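Category: Talks / Robotics / Speaker notes

Varari suturing cell – setup and upkeep
Lụa Từ, 22 Jan 2026

1. Opening
Cell has two instrument arms, a fixed camera and a small camera at each wrist. Talk covers upkeep only. Stitch planning is Mỹ Võ's talk.

2. Instruments
Inspect wrist joints and jaws before each session. Dirt in the pivots shows up as jaw lag. Cable tension is checked on the Akent bench gauge – log both arms, even if only one was used. Change a driver after 50 sessions. Pause on the slides, then take questions on jaw wear.
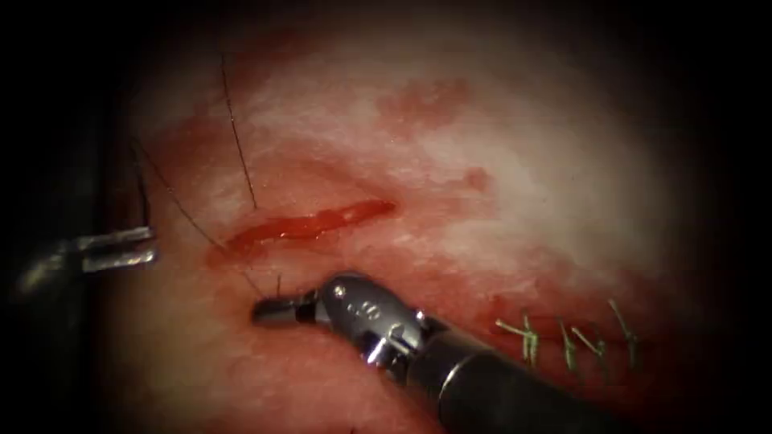 Fixed camera. Thread runs between the two arms, green knots to the lower right.

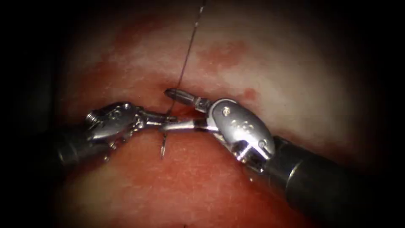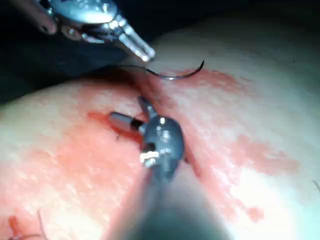
Wrist view. Needle lying on the surface, jaws of the upper driver empty.

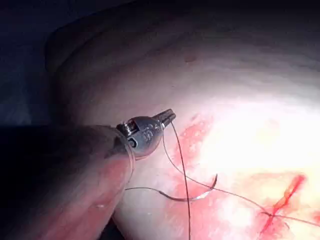

3. Cameras
Clean the wrist lenses first, then the fixed one. Exposure is locked after warm-up, nearly 5 minutes. Glare on the pad hides fine thread, so turn the lamp down before touching gain. Recalibrate hand to eye if a camera bracket has been loosened. Use six poses per arm.

4. Faults since October
Left arm: slipped cable, replaced. Right arm: backlash at the wrist, cured by re-seating the adapter plate. Mention the Nudari spares list – order cables in pairs.

5. Shutdown
Jaws open, arms parked, needles counted back into the tin. Log signed by whoever parked the arms.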